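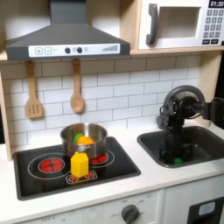 Cooktop, hood and sink, with the microwave up on its shelf at 01:30.

Play Kitchen Gallery
Posted 12 Jun 2024 by Macario Cervantes

These pictures show the white play kitchen in the front room at Rosales. We bought it in February from Plellura, where it is sold as the Cindach, item number 2220. It came in 2 boxes. Putting it together took most of an afternoon, and the oven door had to come off again when I found I had hung it upside down.

It replaced an older kitchen that had lost its doors. That one had no hood and no real sink, only a circle painted on the counter. The children used it anyway, but most of the pretend cooking happened on the floor next to it.

Click any picture to see it larger.

The wall and the utensils
The backsplash is white subway tile with gray grout lines. The slotted spatula and the spoon are both wood and hang from the wall over the cooktop. They go back up at the end of the day, and the tile gets wiped at the same time.

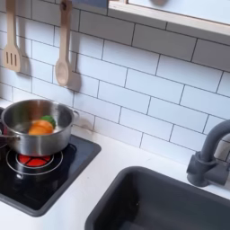

Do the utensils and the pot come with the kitchen?
Plellura sells them separately, in one set. Ours came from Jallow secondhand, along with a bag of play food, and we paid 20 dollars for everything. If you already have a small pan and a spoon at home, those work fine and you can skip the set.

The cooktop
The cooktop is black with the burner outlines in white. It is the part of the kitchen that gets the most use. Children who have never played together will stand there and take turns stirring. Soup is the usual order, and anything in the food bag can go into it.

The sink and faucet
The basin is dark gray and set down into the counter. The faucet is gray with an arched neck. We don't allow real water in it. Play food gets "washed" here before it goes in the pot, and some of it stays in the sink until cleanup. 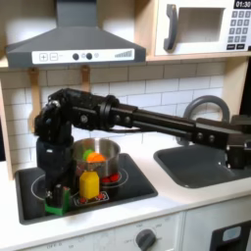

Orange and green in the pot, yellow carton in front.

Notes on care
Wipe the counter and the pot with a damp cloth and a little dish soap. Dry the wood parts right away. The screws under the counter should be checked every few months. I have tightened ours once so far, on the left side, where the children lean.

The oven knob has numbers printed around it. The older ones like to read them out when something goes in to bake. Baking time is normally 7 minutes, whatever the food is.

The front room is open to families whenever the building is. Please put the food back in the bag before you leave, and hang up the spoon and spatula. If a piece goes missing, leave a note at the desk and I will look for it when I vacuum.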